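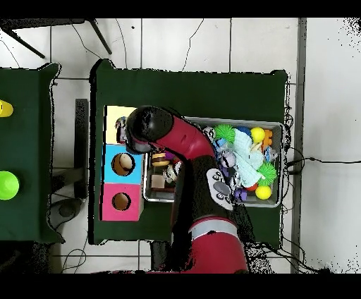
In Defense of the Toy Tray

I gave up on toy bins in May, and I'm not going back. Everything small now lives in one shallow metal tray, all mixed up: spiky green balls, a hamburger, yellow balls, a little stuffed thing in black and white, even a crumpled blue cloth. My sister-in-law thinks it's a mess (she has labels, so many labels!) and she's welcome to her opinion.

But a deep bin swallows things. You dump the whole load on the floor to find one purple toy, and then guess who's crawling under the couch. With a tray you just look. Ours cost 2 dollars at a yard sale in Clovton, and I've seen organizers going for 300, which makes me want to lie down.

I do like a box with round holes next to it, in loud colors, pink and yellow and bright cyan. Kids love a hole. So do I, frankly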